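Clellitz busca redactores de recapitulaciones de series (colaboración remota)

Clellitz, revista digital de televisión y ficción seriada, abre convocatoria para incorporar a 3 personas a su equipo de recapitulaciones en español. El trabajo se centrará en la segunda temporada de Flurkavside, el drama de misterio producido por Van Rooij, y continuará después con otros títulos de la parrilla.

Qué harás

Ver cada episodio el día de su estreno y entregar una recapitulación de entre 700 y 1.000 palabras antes de las diez de la mañana siguiente. Cada texto resume la trama, comenta las decisiones de guion y dirección y recoge las preguntas que quedan abiertas. También participarás en la moderación de los comentarios durante las primeras horas tras la publicación.

No hacemos críticas con nota. Tampoco publicamos teorías sacadas de foros sin citar su procedencia. Los destripes van siempre después del segundo párrafo y nunca en el titular.

Qué pedimos

Español nativo o nivel equivalente, con ortografía cuidada.
Haber visto completa la primera temporada de Flurkavside.
Inglés suficiente para trabajar con episodios sin subtitular.
Disponibilidad de madrugada en semana de estreno.
Alta como autónomo o posibilidad de facturar en el país de residencia.

Se valorará experiencia previa en medios, aunque no es obligatoria. Dos de los redactores actuales llegaron desde blogs personales.

Condiciones

Pagamos 234 euros por cada bloque de tres recapitulaciones, a treinta días de la recepción de la factura. El acceso a las plataformas corre por cuenta de la revista. La colaboración empieza con un bloque de prueba, remunerado igual que los demás. La sección tiene 3422 suscriptores al boletín, que se envía con el enlace a cada texto nuevo.

La edición está a cargo de Griet Nijs. Stijn Kramer coordina el calendario y resuelve las dudas administrativas. 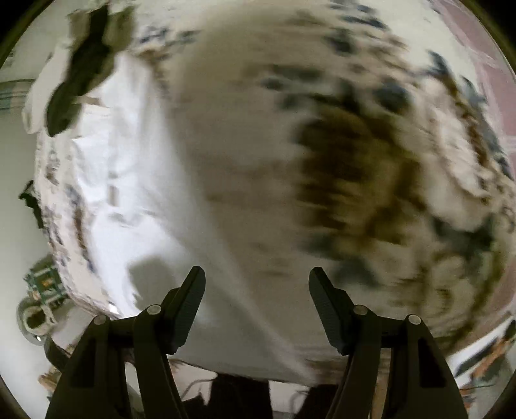 Tela estampada y tela blanca.

Cómo presentarte

Envía por el formulario de la web, en la pestaña «Colabora», lo siguiente:

Una recapitulación de prueba, de 500 palabras como máximo, del primer episodio de Bastatard o de cualquier capítulo de Flurkavside.
Dos enlaces a textos publicados, si los tienes.
Unas líneas con tu ciudad, tu huso horario y las series que sigues ahora.

No hace falta currículum. Los archivos se aceptan en .docx o .odt. Las pruebas redactadas con herramientas de generación automática quedan descartadas.

El plazo termina el 26/05/2026 a las 23:59, hora peninsular española. Responderemos a todas las candidaturas, también a las no seleccionadas, en un plazo de dos semanas. Las pruebas no se publican y se borran al cerrar el proceso.

Para consultas sobre facturación desde fuera de la Unión Europea, indica «Facturación» en el asunto del formulario y el mensaje llegará directamente a Stijn.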